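Magazine > Work > Office Life
Filed under: Desks, Clutter, Things We Bought
January | By the Work Life desk

The Tidy Desk Will Cost You $133

Every winter the same promise comes back. Clear your desk and you'll clear your head, and once your head is clear the work will more or less do itself. The people making the promise usually have a drawer insert to sell. 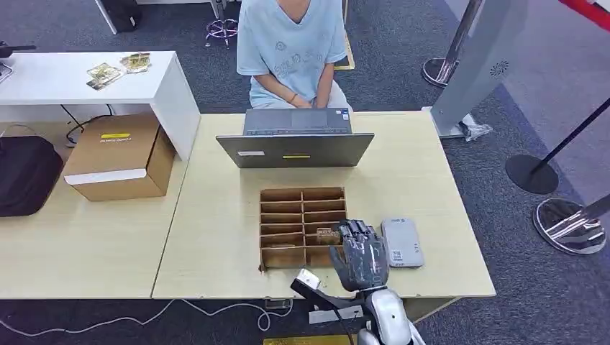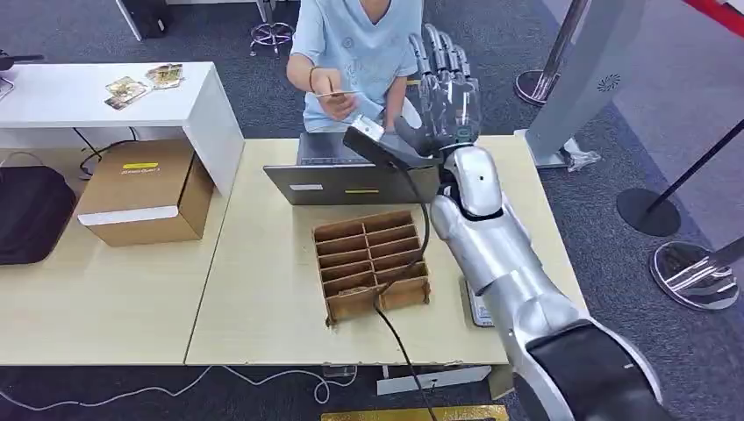
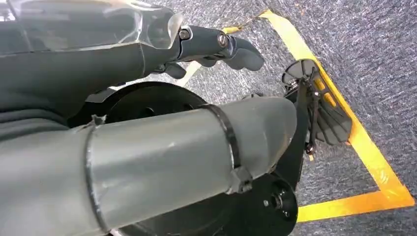

In the first two pictures, a laptop and a cardboard organizer on a work table.

I have been reading the catalogs. Jorkeck, which started out in kitchen shelving and now wants to be in your office, sells a set of stacking trays called the Skona for $133. The lid costs extra. The leaflet in the box says a "settled surface" leads to a "settled mind," and it repeats this in a slightly different typeface on the back. I looked for a footnote and didn't find one.

To be fair to Jorkeck, it didn't invent the idea. Offices have been telling people to tidy up for as long as there have been offices, and the reasons keep changing. Once it was fire safety. Then it was keeping papers away from the cleaners. Later, when companies gave up a floor of the building and asked everyone to share what was left, it was courtesy to whoever had the desk next. Now it's your mental health. The instruction at the bottom of the page has stayed exactly the same the whole time: put your stuff away.

Last fall I spent 2 weeks in a rented workspace in Clurnau, partly to get out of the house and partly to see how strangers treat a desk that doesn't belong to them. The place has a clear-desk rule, printed on a card by the kettle. By early afternoon most tables had a charger, a coat, a lunch and at least one thing I couldn't name on them. By six the tables were bare and the lockers wouldn't shut. I don't see how that counts as order. The mess had moved about thirty feet and gone behind a door.

The manager told me the space had bought Skona trays for the whole ground floor and that members "loved them." I saw one holding sugar packets. Another was propping open a window. The nicest one, up at the front desk, held the spare lids of all the others.

What does get used, as far as I can tell, is whatever happened to be lying around. A mug for pens. A shoebox. The divided cardboard inserts that bottles are shipped in, which are free if you ask at the right store and which you can write on with a marker when you forget what goes where. When one gets soggy or torn you throw it out and feel nothing. Try feeling nothing about a $133 tray.

Leitão, a small furniture store two streets from the workspace, has gone the other way and stopped carrying desk accessories completely. The store keeps a returns book, and I was allowed to flip through it. Organizers filled page after page. Most came back within a month, and the reason given was nearly always some version of "didn't fit," which could mean the drawer or could mean the person.

The numbers used to sell all this deserve a harder look too. One brochure I was handed claims a messy desk costs the typical worker 480 minutes a month in lost time. That is one full working day, a suspiciously round amount of waste. It doesn't say who was timed, or what they were looking for, or whether they were simply staring out the window and got marked down as searching for a stapler. I wrote to ask. I got a discount code.

None of this means a desk should be a landfill. If you can't find the contract, you have a problem, and a box may help. People who share tables owe each other a wiped surface and no crumbs. But I'd like to see some evidence that the neat ones among us do better work before I'm asked to pay for lids.

My own test was cheap. For 4 weeks I kept half my desk clear and let the other half go. I found things faster on the messy side, where everything I'd touched lately was on top. The clear half looked great and I mostly used it for eating lunch. I've since let it go as well, apart from a space big enough for a plate.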